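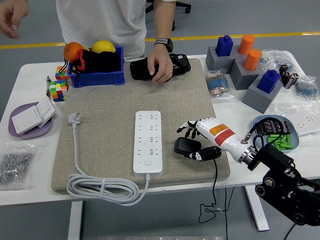 Fig. 1. Power strip on a felt mat.

Unit 6: Ballot Access for Independent Candidates

Reading: course packet, sections 6.1 to 6.4. The Skevimthorpe materials are in the second half of the packet and will be used again in Unit 8.

1. Terms

Ballot access: the set of legal conditions a candidate must meet before their name is printed on the ballot.

Nominating petition: a form signed by registered voters in the district. Each signer gives a printed name, an address, and a signature. Some jurisdictions also ask for the date of signing.

Independent: a candidate who runs without the nomination of any party. An independent is distinct from a minor-party candidate, although both may have to petition.

Write-in: a candidate whose name is not printed. Write-in rules are covered in Unit 7.

2. Two ways to set a signature requirement

A fixed requirement states a number. It is easy to administer but loses meaning as the population changes. A percentage requirement is tied to a base, either registered voters or votes cast for a given office at the last election. The choice of base matters. Turnout in off years is lower, and a percentage of votes cast can drop sharply from one cycle to the next.

3. Worked case: Skevimthorpe town council

The town requires 566 valid signatures for an independent to appear on the ballot for an at-large seat. A candidate for a ward seat needs 335. The filing deadline is 5 p.m. on the last business day of August.

Suppose a ward candidate files 424 signatures and the clerk strikes 89. The remainder is 335, and the petition stands with no margin. One successful challenge to one line would defeat it.

Common grounds for striking a line:
Signer not registered
Signer registered in another ward
Duplicate signature
Address missing or unreadable
Circulator statement not completed

A defect in the circulator statement usually voids the whole sheet. The other defects void only the line. 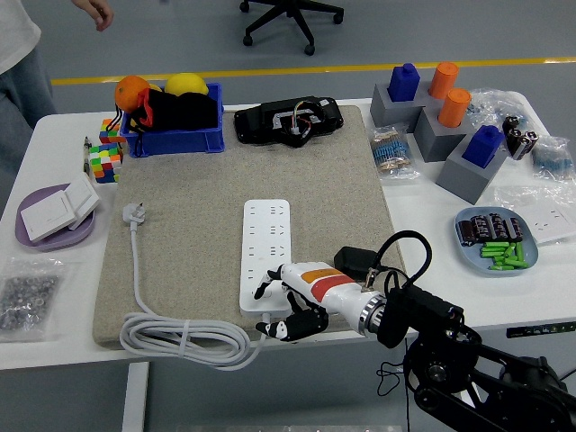 Fig. 2. Power strip with coiled cord; blue bin at the top of the mat.

4. Spoiler effect

In a plurality contest, an independent may draw votes unevenly from the two leading candidates. In the Minja district exercise, 3,000 ballots are cast. Work out the result with and without the third candidate, using the second-choice table in the packet. State your assumption about voters who list no second choice.

5. For next session

Compare the Vesik and Clernolel petition rules. Note which base each one uses and who may bring a challenge. One page, typed.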